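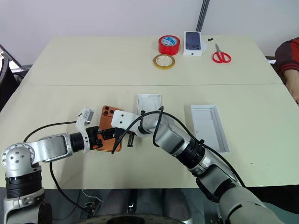
Send the box with the phone, Huệ Kiều wrote to us after her first trade-in, and tell people that before they throw it out. We took the advice. Phones that arrive in their original packaging are now logged on a separate line.

About Hukivent

Hukivent inspects, grades and repacks used smartphones for resale. The company was started in Garndale by Kiều Mai and Todor Radulović and operates from one site on Fiore Street. We handle almost 4000 phones a year for private sellers and small shops. We do not repair boards or unlock carrier-locked devices.

What we do

Each phone is checked against its order number on arrival. The case is taken off before grading, and the back, side frame and camera area are inspected under a fixed lamp. Battery capacity is recorded as a percentage of the rated value. Data is erased by the seller before shipping and again by us. Grades run from A to D. The grade sheet is sent to the seller before any payment is made, and the seller has 35 days to accept it or ask for the phone back.

Repacking

Where the original box is available, the phone goes back into its own tray. The lid and tray are checked for crushed corners, old labels and adhesive. Masking tape is used for temporary marking only and is removed before the box is closed. Printed tape is applied to the outer carton, never to the phone box.

A phone must sit level in the tray, below the rim, with no side play that can be felt by hand. Trays that fail this test are replaced with a plain insert from Trestness.
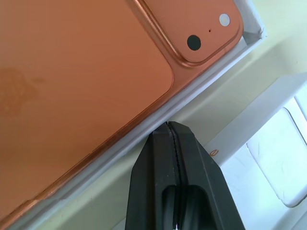

Sơn Lại would like the grade printed on the outside of the box as well: "I stock 264 of these at a time and I open every lid to find out what I have." Outside grade labels are in trial for shop orders and will be offered to all accounts in March.

Staff and contact

Nhung Phùng manages grading and answers questions about grade sheets. Todor Radulović handles shop accounts. Kiều Mai is responsible for packing standards and returns.

Hukivent, 1478 Fiore Street, Garndale. Parcels are accepted at the side entrance until 4 p.m.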